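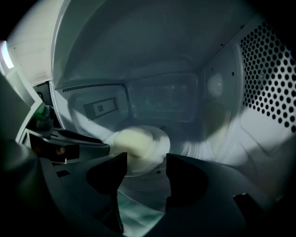
Dryer vent inspections at Droltumlow

Vent ducts in the two laundry rooms at Droltumlow will be inspected and cleaned on October 13, 2018, starting at 8 a.m. The work covers the wall connections, the horizontal runs above the ceiling and the roof caps. Machines in each room will be out of service for up to 2 hours.

Airflow readings taken in May showed a drop on the north side, where the duct run is 38 feet long and has three elbows. Long runs collect lint faster than short ones, mostly at the bends. The contractor, Oosthuizen, will brush the full length and replace the flexible connectors with rigid metal duct. Foil-faced plastic connectors are no longer accepted in the building and should not be installed in units with private machines.

Residents with in-unit dryers are responsible for the section between the machine and the wall. Check it for kinks when the dryer is moved. Lint screens should be cleared after each load. Screens used with dryer sheets build up a film that air does not pass through easily; wash them in warm water with a little dish soap and let them dry fully before putting them back.

Signs of a restricted vent include longer drying times, a hot cabinet top and moisture on nearby windows. Report these to the Seno office using the maintenance form. Include the machine number and the cycle selected.

Vanuvura residents are on a separate schedule, which will be posted by the mailboxes.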